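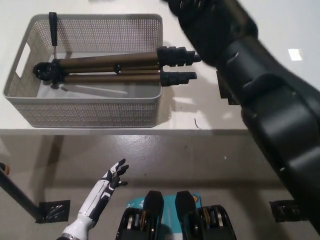
Silska (software)

Silska is a grasp planning and motion control package for two-armed robots with multi-fingered hands. It is developed by Teoh and is used mainly for handling long or irregular objects that do not fit fully inside their containers. The package takes in camera data from the robot's head, proposes places to grip an object, and produces arm and hand motions for each proposal.

History

Work on Silska began as an internal replacement for Hukier, an older planner that treated every object as a single box. Hukier performed well with cartons and bottles but gave poor results with objects made of several parallel or jointed parts, such as folded tripods and umbrellas. Aurora Lobo, the first maintainer of the project, wrote the original part-based object model. The first general release was dated 14 May 2019. Support for Hukier configuration files was dropped the following July.

Architecture

The software is divided into four processes that exchange messages over a shared bus.

Perception. The perception process separates the object from its container and from the table. Perforated baskets are treated as a special case. The holes in the side walls let the background show through, and early versions often reported them as small separate objects. The current version fits a rim and a floor to the container first and then ignores depth readings that fall on the walls.

Grasp proposal. Each object is represented as a set of connected parts. For a folded tripod, these are normally the head, the handle, the leg bundle and the leg locks. The process generates up to 200 candidate grasps per object and ranks them by reach, finger clearance and distance from the estimated center of mass. Parts that extend past the rim of a container receive a higher score, as the fingers can close on them without entering the container.

Motion planning. Arm paths are planned separately for the approach, the grasp and the lift. The clearance kept between the hand and the container rim is set by the operator, with a default of 30 millimeters. When both arms are in use, the planner reserves space for the idle arm so that it can remain in a ready position beside the work area.

Control. The control process follows the planned path and adjusts finger force during closing. It stops the arm if the measured position departs from the plan by more than a set limit.

Tooling

Silska is distributed with Lurnmont, a viewer that replays recorded sessions and displays the ranked grasps over the camera view. Lurnmont can also rerun the planner on old recordings, and the project uses this feature for regression testing. The standard test set contains 123 recordings.

Limitations

The arm itself can block the head camera during the final approach, leaving the perception process to rely on its last clear view of the object. Thin parts with dark or shiny surfaces are sometimes missed. The software does not model loose joints, and an object that unfolds while being lifted must be planned for again from the start.

See also

Grasp planning
Motion planning
Hukier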